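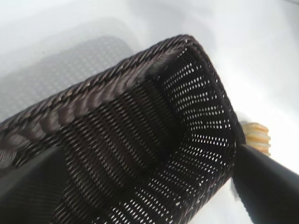
Star ratings for household goods are worthless and everyone knows it, so why make a dataset of them? That was the first reply after the March release of Revbridge, and it's a fair question. My answer is that "everyone knows it" isn't a measurement. I suspect the ratings are bad too. I wanted a file that would let someone show how bad, or show me I'm wrong.

What this is

Revbridge is a table of written reviews of cheap household goods: storage bins, dish racks, laundry hampers, shelf liners, that kind of thing. Each row has the review text, the star rating, and a second rating given by a reader who saw only the text with the stars hidden. The point is to compare the two.

There are 1,010 rows. They come from two shops, Veltine and Tutero, both of which gave written permission. Kinoshita was asked as well and said no, so if you find a file going around with Kinoshita rows in it, it didn't come from here.

Files

reviews.csv – one row per review
second_reads.csv – rows that were rated again by a different reader
CHANGES.txt – what was fixed and when
LICENSE.txt – read it before you email me

Columns in reviews.csv

review_id: a number we made up. It doesn't match anything at the shops.
shop: veltine or tutero.
category: the shop's own category, left as it came. Tutero files doormats under "kitchen". I did not fix this.
stars: 1 to 5, whole numbers only.
blind_stars: 1 to 5, from the reader.
text: the review, cut at 400 characters. Long reviews lose their endings, and the ending is often where the complaint is. If your result depends on long reviews, I wouldn't trust it.
verified: what the shop says about whether the writer bought the item. I have no way to check this and neither do you.

Second reads

A sample of 364 rows was given to another reader. Two were dropped later when they turned out to be the same review posted twice, so the file has 362. Agreement within one star is high, but look at how many reviews are five-star gushing before you get excited about that. Two readers agreeing that "love it!!!" is positive tells you very little. Drop the fives and run it again.

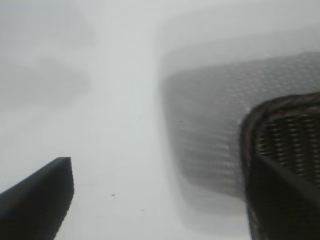

Known problems

The shops picked which products to share. They say the choice was random. I asked how it was done and got a polite email that didn't answer. Treat the average rating per shop as advertising.

Reviews in languages other than English were removed by an automatic filter. It also threw out some very short English ones ("meh", "ok i guess"). They were not put back.

Review dates are missing on purpose. Veltine wouldn't share them, and having them for one shop only seemed worse than not having them. This means you can't look for bursts of suspicious reviews, which I admit is the first thing I'd want to do.

There is no "fake" label and there won't be one. Several people have asked. I've yet to see a method for labeling fake reviews by reading them that I'd bet lunch on.

Please don't

Use this to rank products or shops. Train a "review quality score" on it and sell that back to shops. Quote the average stars as if it meant customers were happy – it means the people who bothered to write clicked a number.

Fixes

Open an issue with the review_id and what you think is wrong. Reports without an id get closed. Spelling mistakes in the text column are the writers' own and stay.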